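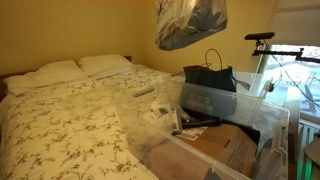
## Preparing an app listing for submission

This guidance is for small teams publishing a first app through the Jilline developer portal. It covers the store listing only. Signing, payment set-up and regional tax forms are dealt with in separate pages.

### Before you begin

You will need an approved developer account, a finished build and permission to edit the listing. Team members with the Reviewer role can read a draft but cannot save changes to it. Account owners can alter roles under **Team > Access**.

### Step 1: Write the short description

The short description appears beneath the app name in search results. It may contain up to 110 characters, including spaces. State what the app does and who it is for. Prices, rankings and references to competing apps are not permitted in this field.

The following entry was accepted for Bogale, a room-letting app:

> List a spare room, agree dates with guests and keep every booking in one calendar.

An earlier draft began "The best new way to let your home" and was returned for amendment.

### Step 2: Write the full description

Place the most important function in the first two lines, as the remainder is folded away on smaller screens. Use short paragraphs. Features still in development should be left out until they are present in the submitted build.

If the app requires a subscription, say so here -- reviewers will compare the wording with the purchase screen.

### Step 3: Add sample content

Apps that display user listings must be submitted with at least 4 sample entries, so that reviewers do not meet a blank screen. Each entry needs a title, a photograph and a line of text. Photographs must be your own or properly licensed, and should not carry watermarks. 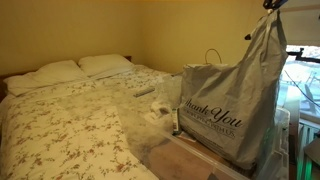 *Photograph: double room, patterned duvet, yellow walls.*

Sample entries should be marked as such in the **Content** tab. They are removed from public view when the app goes live.

### Step 4: Choose categories and keywords

Select one main category and, if needed, one secondary category. Keywords are separated by commas. Do not repeat the app name, and do not enter both the singular and plural of the same word.

### Step 5: Submit for review

1. Open the draft and select **Check listing**.
2. Correct any item marked in red. Items marked in amber are advisory.
3. Enter a test login which will remain valid for 45 days.
4. Select **Submit**.

The listing is locked while a review is in progress. To make a change during this period, withdraw the submission, edit the draft and submit again; it will then return to the end of the queue.

### If a listing is returned

The notice will name the field concerned and the rule applied. Amend that field alone and resubmit using the same draft. Teams who consider a decision mistaken may appeal once through the **Decisions** tab, quoting the reference shown on the notice.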